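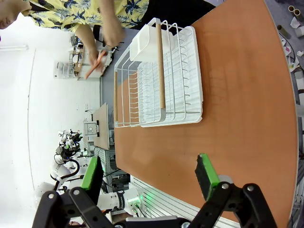
The Dish Rack Question, Settled for Now

Regular readers of this newsletter will remember that in November we asked what you wanted more of in the household pages. We had 58 replies. Ten of you wanted soup. One wanted us to stop. A surprising share of the rest wanted to talk about dish racks, at a length and with a heat I had previously associated with parking.

So we have been looking at dish racks. The kind I keep coming back to is white coated wire with a solid tray underneath, a box at one end for the forks, and a pair of light wooden handles to make it look as if it came from somewhere nicer than it did. Mali Ifans, who edits these pages and owns no dishwasher on principle, calls it "the cardigan of the kitchen." I have asked her what this means and she says I would know if I had a better cardigan.

The case for wire is simple enough. It lets air in, it weighs very little, and when you get tired of it you can hang it on a nail in the garage for nine years. The case against is the coating. Once it chips, rust gets in at the joints, and then you have orange rings on your good plates and a conversation with your spouse. Dry the feet when you dry the counter and you will put that conversation off for a while.

The tray is where most people go wrong, and I include myself. A solid tray catches the drips, which is very nice of it, and then it keeps them. Themis Giannakopoulos of Grurkcombe wrote to say he had owned his rack for two years before learning that the tray came out. I won't repeat his account of what was under it. Take yours out once a week, give it hot water and dish soap, and stand it on its end until it's dry.
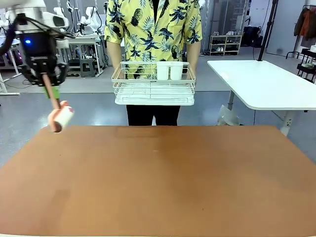

Two levels or one is the other thing you all fight about. Two levels will hold a family supper in the space of a cutting board, and for a small kitchen I think that decides it. It also means the top level drips on the bottom level, so whatever you put down below had better not be something you thought was finished. Bowls go upstairs, tilted. Pan lids go wherever they like, in my experience, usually onto the floor.

As for the utensil holder, get one with a divider if you can. Knives in one side, points down, everything else in the other. Chopsticks will find the drain holes if the holes are big enough -- mine have been escaping since the spring -- and a scrap of plastic mesh in the bottom cures it for pennies.

Several of you asked about moving a loaded rack. Don't. Empty it first, then pick it up by both sides and carry it level, tray and all, to the sink. I know the handles are right there. I know you have done it full a hundred times. Mali has too, and she now owns 29 pieces of what used to be a gravy boat.

Next issue we take up sponges. Please keep your letters to one page.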